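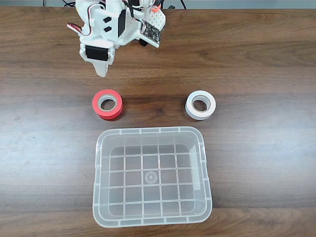
Red Roll, White Roll: Packing Days Are Back at Zindano

The moving season has come early to Zindano, and the packing room on the second floor is busier than it has been in years! The shared studio building is getting new floors from one end to the other, and all 38 tenants have to box up their shelves, drawers and cupboards by the middle of May. That means potters, bookbinders, a pair of luthiers and one very large button collection.

The first open packing day was Saturday, 4/30/22, and people were waiting on the stairs before the doors opened. By late afternoon 310 boxes had been taped, marked and carried down to the storage bays on Flumitz Street, which is a lot of boxes for one freight elevator (it stuck twice, both times with the bookbinders in it).

What has everybody talking is the tape. In past years each studio brought its own and wrote on the boxes with whatever pen was lying around, and unpacking was a mess. Matěj Hrubý, who runs the building's front desk, came up with a color system over the winter, and it's wonderfully easy. A strip of red tape across the top of a box means it has something breakable inside and goes on the upper racks. White tape is for everything else, and the white strip doubles as a label. You write the studio number and a word or two on it, and you're done.

"I wanted two colors and no chart on the wall," Hrubý said. "If you need a chart, people go back to the pen."

The potters are nearly all red, as you might guess. The bookbinders are all white, apart from one box of glass weights. The luthiers have asked if they can put red on all six sides.

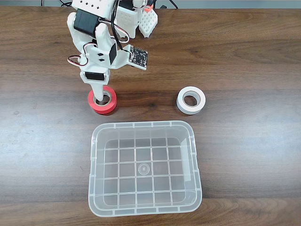
Both colors are kept out on the table so that you can grab one in passing, and the rule is that a roll goes back where you found it, lying flat. Rolls set on their edge wander off, and last year a good one was found behind a radiator in the laundry hall, three weeks after it was missed. Anyone who has spent ten minutes picking at a lost tape end with a fingernail will also be glad to hear about the second rule: fold the end over on itself, a thumb's width, every single time. Old hands do it without looking. The newer tenants were getting the hang of it by lunch.

The table got plenty of compliments too. It has that dark brown, walnut-like grain with long streaks and knots in it, and bright tape is very easy to spot against it. The old packing table was painted gray and had so many layers of stray tape stuck to it that it was getting thicker. It has been retired to the bike shed, where it now holds pumps and a kettle.

Réjean Ross of Oravec, the small stationery shop across the courtyard, brought over a carton of extra rolls and stayed all day to show people how he closes a heavy box. His way is one strip along the seam, then one across each end, with the tape running a good hand's length down the sides. He presses it down with the flat of a spoon. It looks a little silly and it works beautifully, and by three o'clock there wasn't a clean spoon left in the kitchenette.

Ross also had a word for anybody tempted to reuse old cartons. Cut the old tape away before you put on the new, he said, and never tape over dust. He wiped every box with his sleeve before closing it, and his sleeve looked like it.

There is still plenty to do. The front desk's list has 1281 boxes on it for the whole building, and that is before the Vulance print shop on the ground floor has counted its paper stock, which fills most of a room. Another 80 flat cartons were due at the loading door this week, in the small size that ran out first. If you have small sturdy boxes at home, please bring them along, with the old labels peeled off.

Two more packing days are planned for May, and the dates will be up by the mailboxes as soon as the floor crew confirms which wing it starts with. Tenants in the north wing should assume they are first. Friends and family are welcome, kids too, as long as they are tall enough to see over the table. Tape is free for anything that is going to the storage bays. Bring your own marker, and maybe a spoon.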